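Teaching Two Arms to Share a Belt

The hardest part of the Flarnus project, according to Alois Steiner, has been getting one robot arm to let go of something at the right time.

Steiner leads a small group at the Altgate lab in Salevthorpe that works on two-armed handling. The task they have settled on sounds simple. The left arm sets an object on one end of a short conveyor belt. The belt carries it across. The right arm picks it up at the other end. A person would do it without thinking. The group has spent most of a year on it.

The usual way to program a job like this is to tell each arm where to be and when. That works well in a factory, where every part is the same shape and arrives at the same spot. It works badly with soft things, which squash in the grip, stick to a finger or roll when they land. Flarnus drops the fixed timing. Both arms run from one learned model, trained on runs in which a person steered the arms through the whole job.
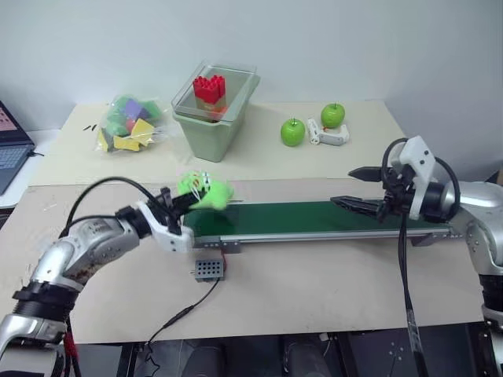 The left arm holds a soft green object over its end of the belt while the right gripper waits, open.

The group collected 646 of these guided runs. Zlata Yurchenko, who wrote most of the training code, threw out 35 of them after watching each one through. In most of the rejected runs the operator had paused for too long before letting go, and the early models copied the pause.

"It learned to hesitate," Yurchenko says. "We had an arm that would hang over the belt for several seconds and then drop the thing from too high."

What came next is the part of the work that other labs have asked about. Yurchenko stopped treating the release as a single moment. She labeled a short stretch of each run, from first contact with the belt to the fingers being fully clear, and had the model predict how far along that stretch it was. The prediction is passed to the right arm as well, so the second arm begins to get ready before the object has started to travel.

The group tested the method on 176 new handovers with objects placed in varied starting positions. Runs in which the right arm closed too early, the most common failure in the older version, fell to 3. Dropped objects fell too, though by less, and Steiner is careful about that number. Several drops came from the grip itself and would have happened under any timing scheme.
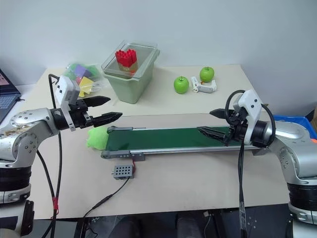

A fuzzy light green object at the left end of the conveyor, with both grippers open. Behind the belt are a storage container, a bag of foam pieces and two apples.

There are limits. The belt runs at one speed. The model has been trained on a single table with a plain wall behind it, and when the group moved the setup next to a window, results got worse until they added new runs. Very light objects remain a problem, as they can shift when the fingers open.

Steiner also points to the cost of collecting the data. Guiding both arms at once is tiring, and operators get less steady after an hour. The group now limits each session and changes operators often.

A second site, run by the engineering firm Lanz, will repeat the tests in October with its own arms and a longer belt. Yurchenko is sending the training code and the labels, including the labels for the runs she rejected. She wants to see whether Lanz would have rejected the same ones.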